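3.2. El forro como prueba documental

La literatura sobre prendas de abrigo de cuadros se ha ocupado con devoción casi exclusiva de la cara exterior. Se discute el origen de cada tartán, se le atribuyen clanes que jamás lo vistieron y se publican catálogos de notable peso. Del forro, en cambio, apenas se escribe, y cuando se hace suele ser en nota al pie.

Nuestro corpus reúne 73 prendas procedentes del antiguo almacén de Cerkitstead, todas con al menos un arreglo posterior a la confección. Gatchalian ya había propuesto fecharlas por el hilo de las costuras interiores, método elegante que exige, eso sí, que alguien haya conservado el hilo. En 14 casos el forro se sustituyó por completo; en otros 2 se cosió uno nuevo sobre el viejo, solución que los manuales de la época condenan con una vehemencia que hace sospechar lo habitual que era.

Los libros de cuentas del taller Kashyap son parcos. Anotan «forro» y un precio, sin color ni tejido, de modo que la tela clara y lisa y la oscura acolchada cuestan lo mismo ante la historia. Jericho Gatchalian lee en esa parquedad una falta de interés del contable - nosotros preferimos pensar que tenía prisa.

El contraste entre ambas caras (figura 4) importa también para la conservación: la lana y el forro envejecen a ritmos distintos, y la costura que los une acaba pagando el desacuerdo.
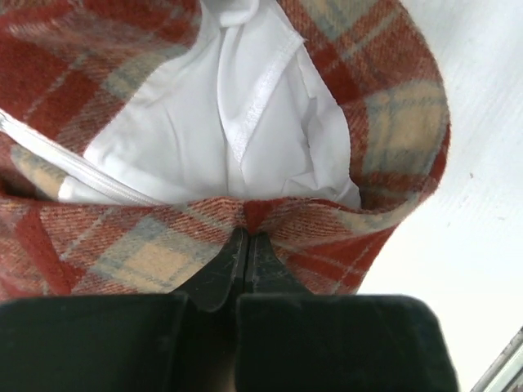

Figura 4. Lana de cuadros en rojos y crema, con forro blanco visible por la abertura.

3.3. Limitaciones

El inventario de Cerkitstead se interrumpe en diciembre, a mitad de página. La continuación, si existió, no ha aparecido en ninguna de las cajas consultadas.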